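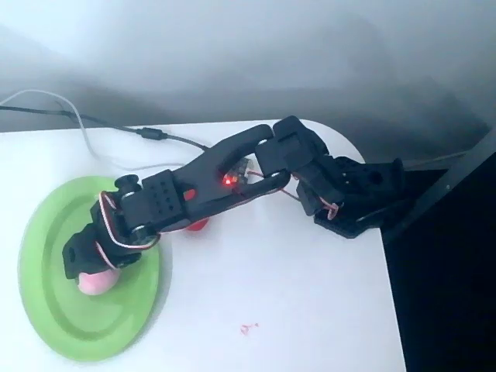
kelechi_akpan wrote:
Moving the install day to November is fine by me, but can we please stop calling it an installfest? My sister thought it was about kitchens.

branwen.rees wrote:
It's been an installfest since before your sister had a kitchen. The Draltcombe library has us down under that name and I'm not filling out the form again. The form is a Word document, by the way. We have all agreed not to discuss it.

Mathias W wrote:
More pressing: which distro goes on the sticks? Last year we handed out 46 of them and half had Serden on them, which was lovely until people tried to print.

kelechi_akpan wrote:
Serden prints fine.

Mathias W wrote:
Serden prints fine for you, Kelechi, after an evening with the config file. Mrs. Whoever from the quilting group wants to press the button and have paper come out.

chidubem_i wrote:
I'd vote Novovier. Older kernel, dull colours, never surprises anyone. My neighbour has been on it two years and her only complaint is the wallpaper.

kelechi_akpan wrote:
"Dull colours" is quite the slogan. Why don't we just mail everyone a beige sweater?

halima.isah wrote:
Sep 17, 2020 and we are having the distro argument again. I had it in my calendar.

Could we offer both and let people choose? I realize choice was meant to be the whole point of free software.

branwen.rees wrote:
We tried that. Two people chose. Everyone else asked me which one I'd pick, then looked disappointed when I told them.

Mathias W wrote:
Novovier on the sticks, Serden on a table at the back with Kelechi and a chair. Anyone who sits down has consented.

kelechi_akpan wrote:
I accept the table. I want a sign.

chidubem_i wrote:
Did we hear from Mac Carthaigh about sponsoring the coffee? They offered $100 last time, and then wanted their logo on the boot screen.

halima.isah wrote:
They're still keen on the boot screen. I offered them the sugar bowl. Waiting to hear.

branwen.rees wrote:
Tell them no boot screen, full stop. I'll bring my own kettle before I ship somebody's ad. Also, whoever borrowed the label maker, it's been a while and I would like to label things.

kelechi_akpan wrote:
I need it for the sign.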